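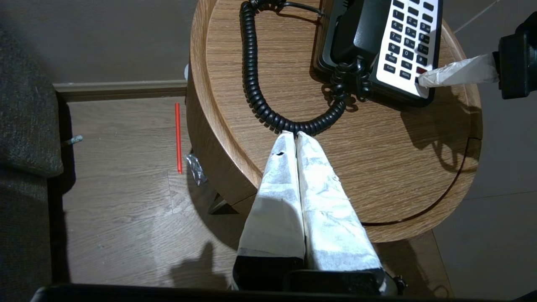
Where does the result leave Urorville in the table?

Second, two points behind Cenidia with a game in hand, after a 3-1 home win over Princombe.

Urorville came from a goal down to beat Princombe 3-1 at Brabec Park and move above three other clubs in the regional soccer league.

The visitors took the lead in the ninth minute. A long throw from the left was only half cleared, and the Princombe captain hit a low shot through a crowd of players and in off the post.

Urorville had most of the ball after that but did little with it until the 31st minute, when the home side won a free kick just outside the penalty area. The first effort hit the wall. The rebound fell to the right back, who drove it into the top corner for her first goal of the season.

It stayed 1-1 until halftime, although Princombe should have gone back in front. Their center forward got clear of the last defender in stoppage time and shot wide with only the goalkeeper to beat.

Urorville made one change at the break, bringing on an extra midfielder, and went ahead eight minutes into the second half. A corner from the right was headed back across goal and bundled in at the far post. Princombe's players appealed for a foul on the goalkeeper, but the referee gave the goal after a short talk with her assistant.

Princombe pushed forward and hit the crossbar from a header midway through the half. They were reduced to 10 players with 12 minutes left when a midfielder picked up a second yellow card for a late tackle near the center circle.

The third goal came in the 84th minute. Urorville broke from a Princombe corner, and the substitute winger ran from inside her own half before sliding the ball under the goalkeeper.

The attendance was 1,502, the club's largest of the season. Princombe sold all 529 tickets in the visitors' section.

Urorville's head coach said the team had been slow to start and would need to be sharper in the coming weeks.

"We gave them a goal and then had to work for everything," the coach said. "I was pleased with the second half, less so with the first 20 minutes."

The Princombe coach said the second goal should not have counted but accepted that her side had missed its best chance before halftime.

Princombe drop to sixth and have won once in their last five league games. The suspended midfielder will miss their next match, at home to the bottom club.

Urorville's next game is the one postponed in January because of a frozen field. A win by any score would put them top. They then travel to Cenidia, who beat them 2-0 in the first meeting between the teams in the fall.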